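Bench rules FAQ: arms working near people and crockery
Sustanik shared lab, last edited 2018-08-22 by Gareth Whitlock

Quick answers to what gets asked most. The full rules are in the binder by the door, this page doesn't replace them. If the two disagree go with the binder and tell me.

Most of these questions come from groups doing household tasks, tea sets and the like.
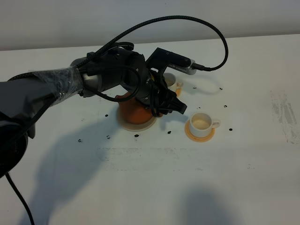
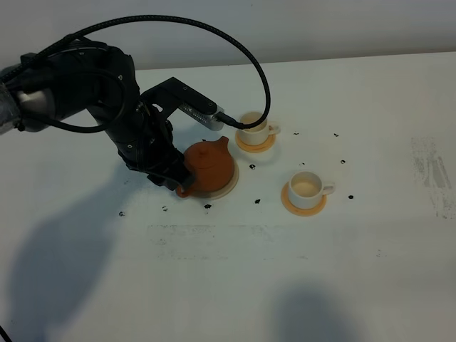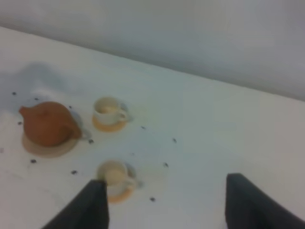
Who does this page apply to?

Anyone running an arm on a table in the shared lab. Staff, students, visitors from Tunstall, people on the Drilatent project. Mobile bases have their own page. So do the welding cells.

Do I need a risk assessment for something this small?

Yes. One per task, not one per arm. "Same as last time" is not a risk assessment. If you change the gripper, the objects or the speed you update it, if you only change which cup goes where you don't.

Which standards are we meant to be following?

ISO 10218 parts 1 and 2 for the robot and the way it is set up, ISO/TS 15066 for working close to people. Copies in the office, please don't walk off with them. You don't need to have read them end to end but whoever signs your assessment does.

The arm was sold as collaborative. Doesn't that cover it?

No. It covers the arm. It doesn't cover what you bolted on the end, or what the gripper is holding. An arm that stops politely on contact can still be carrying a kitchen knife. Assess the whole lot: arm, tool, object, table, person.

Can I use real crockery?

Yes, if it's on your sheet. Rules:
- Nothing chipped or cracked. Check before each session, bin it if in doubt.
- No hot liquid. Cold water only, and only with sign-off from Malcolm Pilkington.
- No glass.
- Dustpan within reach before you power up.
- If anything breaks, stop, arm off, then sweep. In that order please.

Can I drink out of it afterwards?

No. Lab crockery stays lab crockery.

What speed am I allowed?

Whatever is on your signed sheet. New tasks start in reduced speed and stay there until you've done 11 clean runs in a row. A clean run means no contact you didn't plan and no stop pressed. One bad run and the count goes back to nought. Yes even if it was "only a nudge".

Who holds the stop button?

A person whose only job is to hold the stop button. Not the one typing. Two people minimum for any new task, and for any learned policy however old it is. For replaying a fixed path that's been signed off you can work alone, stop button in reach, hands outside the taped line.

Can I reach in to straighten something while it's running?

No. Pause, wait for the arm to be still, say "paused" out loud, get the other person to say it back, then reach in. Feels silly for the first day or so. Do it anyway.

What about cables?

Most of our stops last December were cables. So:
- Enough slack for the wrist to turn its full range, checked by hand at low speed before the first run.
- Not so much slack that a loop can hook on a handle or a lid.
- Strain relief at both ends. The plug is not strain relief.
- Anything running along the arm is fixed down, and you look at the fixings every morning.
- Nothing trailing over the front of the table where people stand.

Can I use plastic wrap or tape to hold cables to the arm?

Short term yes. Keep it clear of the joints and off any vents. Look at it daily, replace it when it goes baggy. If it's still there after 4 weeks do a proper clip, Czesław Głowacki keeps a box of them and will print you an odd size.

I've mounted a camera on the wrist. Anything extra?

Yes.
- Put its weight into the payload settings, bracket and all. People forget this constantly and then wonder why the arm drifts or trips.
- Add it to the collision model. It sticks out more than you think.
- Hand-guide the arm through the extremes of your task and see what the bracket gets near.
- No sharp corners at face height. File them or cap them.

Do I need to recalibrate if the camera gets knocked?

Yes. Also if you only think it got knocked.

How clean does the table have to be?

Clean enough that nothing rolls, slides or gets under a foot or a base. Scuffs and old marks are fine, that's a working surface. Loose bits are fine if they're part of the task, but write that on the sheet so the next person doesn't wipe them away. If they're not part of the task, wipe the table.

Can I put my laptop on the same table?

No. There's a side trolley.

Do the objects have to go back to the same place every time?

Only if your task says so. If you want repeatable starts, photograph the layout or use removable tape. No permanent marker on the table. Védís Ingvarsson has spent enough time with the white spirit.

Am I allowed to record people?

Hands and arms, with consent on the form. Faces no. If a face gets in, delete the take or blur it before it goes on the shared drive. The fixed cameras have to be on the room notice, and that inlcudes ones you put up for one afternoon.

What do I log?

Every unplanned contact, every stop, every breakage. Time, task, who had the button, one line on what happened. A bump with no damage still counts. We won't shout at you for logging, we might for not logging.

Who signs off what?

New task: Malcolm. New gripper or bracket: Czesław. Anything with people inside the taped line: both, plus Lionel Stockdale, and allow a week. Outside groups bring their own assessment and we countersign it. The Cumport template is accepted, nothing else is at the moment, use ours.

I failed the induction quiz, can I retake it?

Yes, same day if you like. Pass mark hasn't changed.

How do I shut down?

Gripper empty. Arm to park position, clear of the objects. Stop pressed, controller off, wait for the fans. Crockery back in the padded box, teapot lid packed seperately. Sheet back in the tray.

Something not on here?

Ask before you run it, room 42. If the door's shut leave a note on the board and don't start until someone's answered.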